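Housekeeping Practice, Unit 5
Cleaning the toilet: lid, seat, bowl and outside
Course handout, Manura Training Center
Version of 15 July 2024

In the last unit we worked on the sink and the mirror. Now we come to the toilet. Many students want to finish this part very fast, and then the hinges and the underside of the seat are forgotten. Please read these notes before you come to the practice room.

Words you need

Lid: the upper cover. It closes over everything.
Seat: the ring where the guest sits.
Rim: the top edge of the bowl, under the seat.
Bowl: the deep part with the water.
Hinge: the small joint that connects the lid and the seat to the back.
Tank: the part behind, which holds the water for the flush. Some models have a closed housing there and you do not see a separate tank.

Order of work

Put on the gloves. Open the window or turn on the fan.
Raise the lid until it stands by itself. Do not let it fall against the tank.
Flush one time, then put the cleaner under the rim. We use Rarnano in this course. Leave it for 5 minutes.
During this time, wipe the tank, the button and both sides of the lid with the blue cloth.
Wipe the top of the seat. Then hold the seat at the side, raise it and wipe the underside. Go slowly at the hinges.
Brush the bowl, first under the rim and then down to the water. Flush again.
Wipe the rim and the outside down to the floor with the red cloth. The red cloth never goes back to the seat.
Lower the seat and the lid by hand. Some lids close slowly by themselves, and pushing them can break the hinge.

Common mistakes

The student sprays directly on the hinge, and the liquid stays inside.
The student uses one cloth for all surfaces.
The button is forgotten. Every guest touches it, so it must be wiped each time.

For the next meeting

Write the eight steps in your own words and bring 2 clean cloths, one blue and one red. The practical test is in September.

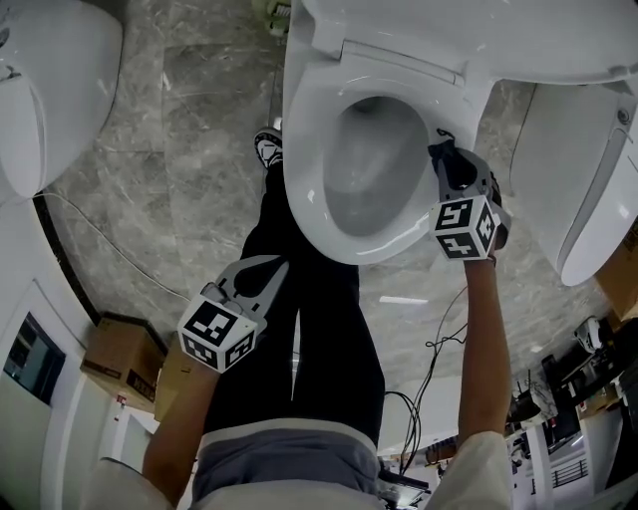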